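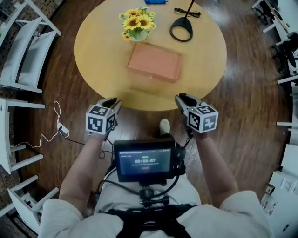 Where should the lidded box be opened and packed?

At the round table, with the full base of the box resting on the tabletop. The floor, the bed and the window ledge are not suitable.

4.2 Packing and closing the lidded box

Each study room at Wukik Residence is furnished with a round table, a lamp and one lidded cardboard box for small personal items. The box holds up to 700 grams and is kept on the lower shelf outside study hours. Residents who require a second box should complete form 276 and leave it at the front desk before 4:00 p.m.

1. Move glassware, cups and vases toward the far side of the table. Leave a clear space 35 cm deep in front of the box.
2. Place the box flat in the middle of the table and wipe the lid with a dry cloth.
3. Hold the front edge with one hand and raise the lid with the other until it folds back completely.
4. Place the heaviest item in the box first, then fill the remaining space with folded items.
5. Lower the lid. It should meet the sides without pressure.

Note: Do not hold the lid open with a book or with the base of the lamp. The fold weakens when it carries weight, and replacement lids are not supplied separately.
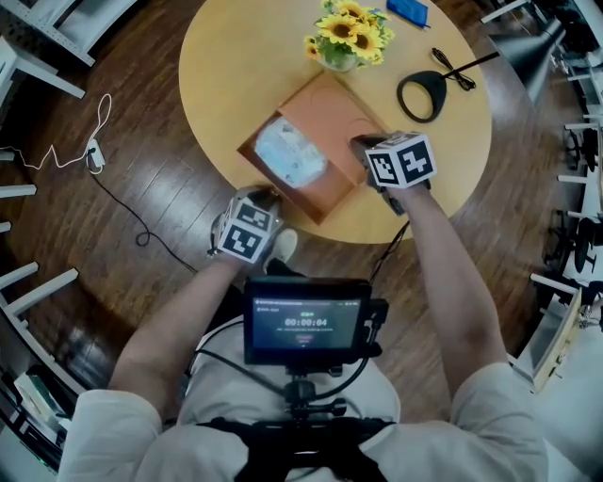
Cloths, cards and packets should lie flat and remain within their own compartment. An item that crosses the divider will lift the lid at one corner, and the box can then no longer be stacked. The light blue and white item in the lower-left compartment is placed correctly, and the lid is folded well back so that the contents can be reached from the front edge. Items in daily use, such as pens, may stay on the table.

Caution: Keep cables coiled beside the base of the lamp while the box is being packed. Before carrying the box away from the table, check the floor for power strips and trailing cables.

Caution: Cardboard absorbs water quickly. If a vase is to be refilled, close the box and return it to the shelf first. A box that has become damp must be emptied and left open to dry – do not place it on a radiator or under the lamp.

4.3 Wear and replacement

Slight fading of the lid is normal. A box with a torn fold or a soft base should be handed in at the front desk, empty, with the room number written on the underside. Fadime Güler issues replacements during the first week of May. At other times of the year, requests are handled by Ekrem Bilgin at extension 2000.

For care of the tabletop, see section 4.4.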